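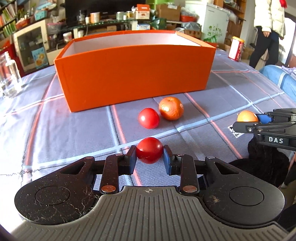

By the time a machine can put the shopping away I'll be too old to chew it, wrote one reader after my last piece on kitchen robots, and I kept the message open while I tried the Dronus home arm, partly for balance and partly because I suspected it would save me writing a verdict.

Dronus Home Arm with Vastum teaching grippers
Reviewed 12/05/2025
Price: £4000, grippers included, table not

The idea is simple enough. You don't program the arm. You take the grippers in your own hands, do the chore yourself, and the software watches and learns. Then, one day, you sit down and the arm does the chore. I had the kit for three weeks and I'd like to report on the sitting down, but there was less of it than I had been led to expect.

Let's start with the grippers, as that's where you'll spend your time. They are good. The fingers have soft blue pads that will close on a tomato as gently as you like, and the squeeze is easy to judge after an evening's practice. They're also black, and they collect hair and fluff like a good coat on the day of a funeral. Dronus suggests a dry brush. I suggest not owning a cat.

Working with a gripper in place of your hand is humbling. A job you have done since you were a toddler, such as moving a mandarin from one place to another, becomes something you plan. With two people and a gripper each, it becomes something you discuss. We had a proper disagreement over who was supposed to take the fruit on the right.

The manual asks for up to 500 goes at each chore before you hand over to the arm. That's a lot of fruit. I managed a decent stack of recordings before I began to take the mandarins personally, and the app said my teaching was "varied", which I took as praise until I read the help page.

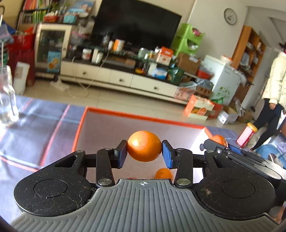
Surely fruit is the easy bit, a commenter put under my first impressions, and what about the washing-up? I thought so too. Fruit is roundish, it comes in cheerful colours and it doesn't have a handle. If a machine can't manage fruit it has no business near a saucepan.

The arm can manage fruit, mostly. It put away a full bowl of mandarins in 40 minutes, with long pauses in which it seemed to be reconsidering its career. Tomatoes went well when they were firm. When one rolled, the arm carried on to where the tomato had been, closed its fingers on nothing and delivered the nothing to the box with great care. It did this more than once, and it never looked any less pleased.

Two mandarins side by side gave it trouble as well. A person nudges one out of the way without noticing. The arm hovered, chose the gap between them and had to be rescued. I went back to the grippers and recorded a session of nothing but mandarins sitting close together, and it did get better, so the learning is real. It is also my evenings.

As for the washing-up, it can't. Nor can it fold a towel, though it'll move one. For comparison, my Billier dishwasher cost a fraction of the price, has no opinions and has never asked me to show it how. The little Lefèvre floor cleaner gets stuck under the same chair every night, but at least it goes there by itself. Both of them do one job in a world built to suit them. The Dronus is trying to do any job on my table, which is a far harder thing, and I'd be lying if I said I wasn't impressed when it reached out, unprompted, and got a tomato right first time.

A few smaller gripes. The charging lead is too short. The app logs you out in the middle of a recording if your phone rings. There's no carry case, and the arm is heavier than it looks on the box.

Who should buy it? Anyone who likes teaching, has patience to spare and would enjoy a slow, polite pupil. Small workshops sorting the same part all day might get their money's worth sooner than a household will. If you just want the shopping put away, put the shopping away.

Dronus promises a software update in November that is meant to deal with rolling. I've kept the grippers out, and I've gone off mandarins.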